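Tollilach bamboo crochet hook set – my thoughts after a whole blanket

I bought these in November after my old metal hooks started making my thumb ache. The set has 11 sizes in a roll-up case, and I've used the 4 mm the most, on a baby blanket with 1081 stitches in the border alone (yes, I counted, twice!).

They're so light! The yarn glides nicely once the hook has had a bit of use, though the smallest one snagged on my Ospina cotton until I gave it a quick rub with fine sandpaper.

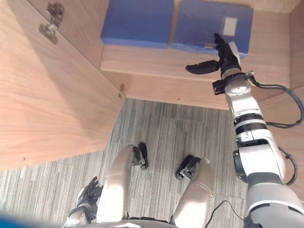

The case is my only real grumble. The ties are too short, so with scissors and a tape measure tucked in it won't close properly. I've sewn on a button – much better.

Would I buy them again? Yes, mostly for the grip. My Fultberg hooks are smoother, but I can manage a full 200 g ball in an evening with these and my hand feels fine. Four stars from me.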